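Xuân Doãn
Apr 17, 2023

1/ I write handling rules for robots that take old computers apart and put them back together. My nephew thinks this means I drive a mech. I own a binder.

2/ The binder is for a project called Carnivance. It started at two pages. It's now 201 numbered clauses, and a fair number of those are me arguing with an earlier clause in the same binder.

3/ A few that have earned their keep, for anyone setting up a cell like ours. Steal freely. I stole half of them from a woman at Votness who stole them from a bakery equipment manual.

4/ Clause 1: power cord out, then hold the power button in, then wait. Everyone agrees with clause 1. Everyone thinks the waiting part is for other people.

5/ Clause 9: the CPU socket is a keep-out zone unless the task sheet names it. Going over it is fine at travel height. Going toward it needs a slow-speed flag and a person with a hand near the stop button. A bent pin costs more than my opinion of you.
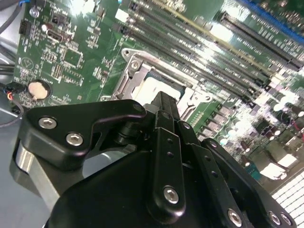
6/ People push back on the slow-speed flag because it makes demos dull. Correct. I've sat through exciting demos. There was one at Achterberg last December where we all learned where the spare boards were kept.

7/ Clause 14, loose cables. Anything that can move gets tied back or written down as an obstacle before the first run. A power bundle is a plant. It leans toward the light and then it leans toward your gripper.

8/ We had a long fight about whether "tied back" includes tape. It doesn't. I lost a small amount of sleep and one friend over this (he's fine, he works with adhesives now).

9/ Clause 22: every part that leaves the machine has one assigned place to sit, and the place is in the fixture. The edge of the bench isn't a place. Your palm isn't a place. "I'm just holding it for a second" is how you get an incident form.

10/ Same for parts going back in. The arm picks from the fixture, the person loads the fixture, and those two things never happen at the same moment. If you only adopt one rule from this thread, adopt that one and let the tape people win.
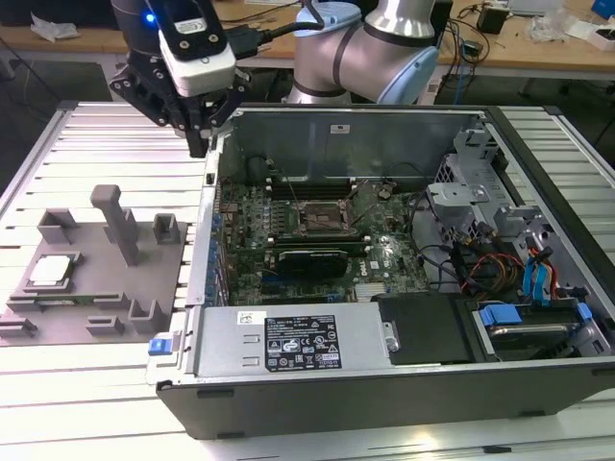
Xuân Doãn

11/ Fixtures, since I brought them up. Print them in a color that doesn't match your bench, your parts or your sleeves. Ours are gray. I didn't write that clause until after we'd printed them.

12/ Also, bolt them down or pin them. Ours get a position check at the start of each shift and after anyone leans on the bench, including the person who swears they didn't lean on the bench.

13/ Clause 31 is lever state. If a socket lever is up, the log says up. If it's down, the log says down. The log used to allow "ok." I looked through 918 old entries and "ok" had been used for up, for down, and in one case for lunch.

14/ Somebody at Gruto asked me why a human has to write this when the arm has a camera on it. Fair question! The camera gives you a picture. The rule asks for a name next to a decision, and the camera refuses to sign things.

15/ Clause 40, approach direction. Come in from the side with the fewest tall parts, and write down which side that was. Capacitors are short until you're traveling sideways at them.

16/ Related: wrist view AND a fixed view, both running, before any move inside a case. Wrist view is great for the last inch and hopeless for knowing what your elbow is doing. Same as parallel parking, which I also can't do.

17/ Clause 52: no reading labels from memory. If the task sheet says a slot by name, the operator reads the name off the board and says it out loud. Yes, out loud. Yes, even alone. We sound like a very boring submarine.

18/ I fought for that one because two models of desktop can number their memory slots in different orders and both manufacturers will feel great about it.
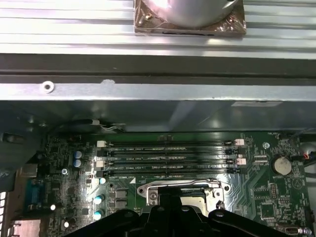
Four empty memory slots, with the gripper down by the CPU socket.

19/ Retention latches get their own half page. Check both ends before you insert, check both ends after. The sheet has two boxes for each slot and people tick them in one diagonal stroke, so now the boxes are on different lines. Next they'll buy a ruler.

20/ Someone always asks for the numbers. Our rule is a full review of the binder every 1,000 cycles, and a gripper finger inspection well before that. A vendor told me to stretch the review to 3,000. The vendor doesn't have to rewrite clause 9.

21/ Things I've taken out: the clause about humming. The clause banning the other clause about humming. A diagram of the stop button that people kept pressing.

22/ Things still in draft: what counts as "supervised" when the supervisor is eating soup. I have a position. Facilities has a different position. The soup has been moved to a table with its own clause number.

23/ If your shop has a rule for graphics cards with stubborn slot catches, please send it. Mine currently reads "stop and get Xuân," and I'd like to take a vacation.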